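Cerivdale open day: furnished unit and upholstery workshop

The Lasitz works at Cerivdale opened to visitors in December, and I went mainly for the upholstery side. Registration was at the loading gate, with a badge, a floor plan and a pair of foam earplugs that were needed only in the cutting hall.

The tour started at 9:30 in goods-in. Fabric arrives on cardboard cores and is run over a lit inspection table before it is released to cutting. Faults are marked with a thread tag at the selvage so that the cutting layout can avoid them. Darcy Stubbs, who led our group, put the current stock at 489 rolls, most of it plain weave in grays and off-whites. The patterned lines have been cut back over the past two seasons and now come in only against an order.

Cutting is done in stacks, and the parts are bundled by seat number with a paper ticket. Sewing follows in the next bay. The seams on the seat covers are top-stitched twice, and I was shown a rejected cover where the second row had wandered off by 2 mm. To my eye it would have passed. Foam comes in pre-cut from Minhas and is wrapped in a thin layer of wadding before the cover goes on – this rounds the front edge and stops the foam from dragging on the weave.

After the workshop we walked across the yard to the furnished unit, a small set of rooms where finished pieces are kept in ordinary use. The walls are white and undecorated. The sitting area has the gray upholstery from the Kikus range, a fine weave with lighter and darker flecks in it. 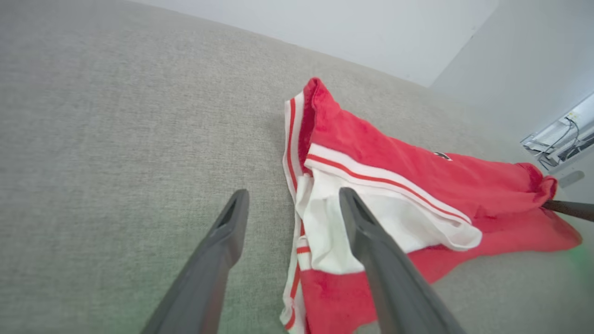

Flecked yarn is easier to live with than a solid gray, according to Stubbs, as lint and light wear show less against it. The drawback is matching. Two rolls from different dye lots can look the same under the inspection lamps and differ by daylight, so a replacement cover is always cut from a retained length of the original lot where one exists. Retained lengths are held for some 73 months and then sold off as remnants.

Clothes and other laundry left on seating came up as a practical matter. The advice was to keep damp items off the fabric, vacuum with a soft brush, and blot spills from the outside in. Removable covers should go back on before the last trace of moisture has gone, when the weave still has a little give.

The remnant shop by the gate takes cards only. Pieces under a meter are sold by weight. Parking is on the north side, and the path from there is unlit after 4 p.m.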